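Refurbishing Office Desktops for Reuse: Energy and Cost Findings

Jun 23, 2018
By the Brirkcombe Reuse Project Group

1. Background

The district replaces its office desktops on a fixed schedule. Machines that reach the end of the schedule are stored at the Brirkcombe depot and then sold by weight to a recycler. Our project asked whether a share of them could be returned to use in adult education classrooms at a lower total cost than buying new low-end machines. We compared purchase cost, labor and electricity over a further three years of service.

The depot inventory listed 1483 desktops. We removed from the study all units with no hard drive bay, all units with a cracked case, and all units whose asset tag could not be matched to a purchase record. That left 1166. The inventory was last updated in December, so later arrivals are not covered.

2. Method

A sample of 29 machines was drawn from the remaining list. Each was opened, cleaned, checked for swollen capacitors and tested with a known good power supply. Memory was tested overnight. Power draw was measured at the wall at idle and under a fixed load, using the same meter and the same outlet for every unit. Readings were taken only after the machine had been on for half an hour.

Labor was logged in five-minute blocks. Time spent looking for parts was logged separately from time spent on the machine itself – the two were combined in an early draft and the results were misleading. Processor removal was treated as its own task, as were memory and drive replacement.

Desktop towers laid on their sides with the interiors open. A square silver CPU in a two-post holder on a gray board.

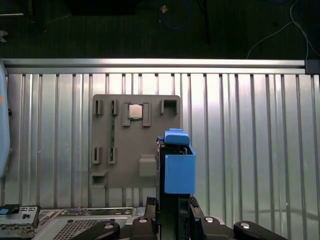
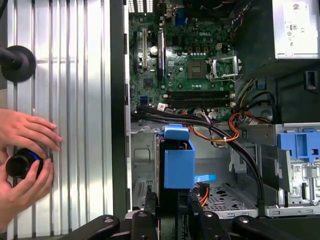
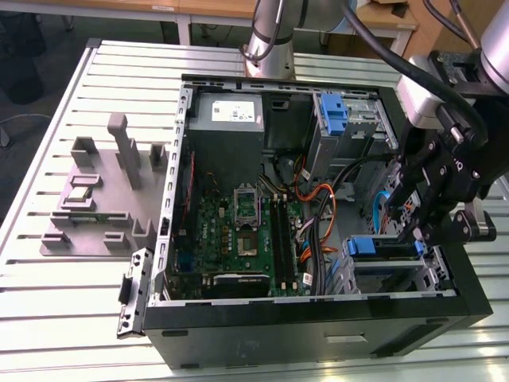 Parts were graded A, B or C. Grade C parts went to the recycler. Grade B parts were kept for spares but not counted as having any value in the cost model, which makes our savings estimate slightly low.

3. Results

Most of the sampled machines needed a new drive and a new clock battery and nothing else. Power supplies were the second most common fault. Labor per machine fell as the work went on, so the average overstates the time a trained worker would need. We did not correct for this.

Idle power was higher than that of the new machine used for comparison. At local electricity rates the difference does not cancel the savings on purchase, provided the machines are shut down at night. If they are left on, the advantage is much smaller. The classrooms at Curno currently have no shutdown policy.

4. Limits

The sample is small and was drawn from one depot. Storage conditions at the Flisomlow site are damper, and fault rates there may differ. We assumed a batch of some 500 machines when pricing drives. A smaller batch would lose the discount. Software licensing was left out of the model, as was the cost of moving machines between sites.

5. Further work

The load test should be repeated with the programs used in class. A second sample from Flisomlow would allow the storage question to be checked directly.

Related reports
Battery Storage Options for the Tahiri Annex
Paper Use in District Offices
Heat Loss Survey, Curno Classrooms
Monitor Reuse: A Short Study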